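Badudholm Backyard Relay: entries, route and what to bring

Entries for the Badudholm Backyard Relay are open to club members now and to everyone else from the start of next month. The format is the same as last year. Teams of 4 share the running, one runner out at a time, and a new loop starts on the hour. The first loop goes at 7:00am and the last at 6:00pm, so every team covers twelve loops between them. Solo runners can enter as well and run as many of the twelve as they like.

There are 305 places in all, counting each relay runner as one place. When they have gone we will keep a waiting list, and places that come back will be offered in list order. Please don't turn up on the day hoping to enter, as the landowner's permission is for a fixed number.

The loop starts and finishes on the lower field at Natton. From the gate it follows the farm track to the stile, climbs through the plantation to the radio mast, and comes back down by the stream. The section beside the stream was badly churned up last time, so we have moved the line a few metres up the bank, where the ground is firmer. It makes the descent slightly longer and a good deal safer. There is one road crossing, at the bottom of the plantation, and it will be marshalled all day. 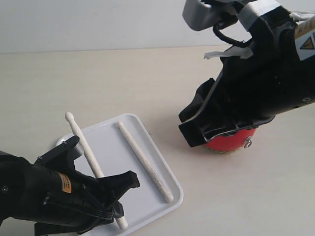

Relay runners change over in the pen next to the start. The outgoing runner must be in the pen before the hour. If your team mate is not back by then, the next runner still goes, and the late runner's loop counts as long as they finish before the half hour. Last year several teams were unsure about this and we had to sort it out afterwards, so please read it twice and tell the rest of your team.

Numbers are worn on the front. Each team has one timing band, passed from runner to runner. Solo runners have their own band and must check in at the table after every loop, including the one they stop on. If you retire and go home without telling us, we have to send people out to look for you.

Bring your own cup. There will be water, squash, tea, salted potatoes and cake at the start, and a water point at the mast. There are no paper cups at either. Parking is in the top field only, and the charge is included in the entry fee. Cars can't be moved between 6:30am and the end of the first loop, while the track is in use. Dogs are welcome on leads around the field but can't run the loop.

Small tents and gazebos can go up from 4:00pm the afternoon before. Please leave the strip along the hedge clear for the first aid vehicle. 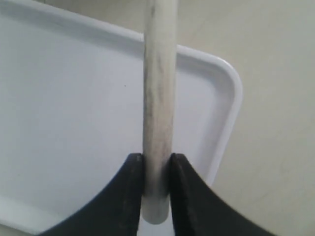
NATTON, October

The club's long autumn run went ahead in steady rain, with 27 runners finishing. The route was the usual one out over the ridge and back through the village, with the Wilczyńska path used in place of the lower bridleway, which was flooded at both ends. Cauã Furtado was first home and has now won it twice. He led from the second gate and said afterwards that the wind on the ridge was harder work than the climb.

The groups set off ten minutes apart, slowest first, and this worked well. Most people were back within the same half hour and the soup lasted. We plan to do the same next year.

The collection at the finish, together with entry money, came to £2,958. It will go towards resurfacing the path by the stile and a new shelter for the timing table. Wuduseo lent us the marquee again and we are grateful to them.

A pair of grey gloves and a child's blue waterproof were left behind. Both are in the club hut and can be collected on any training night.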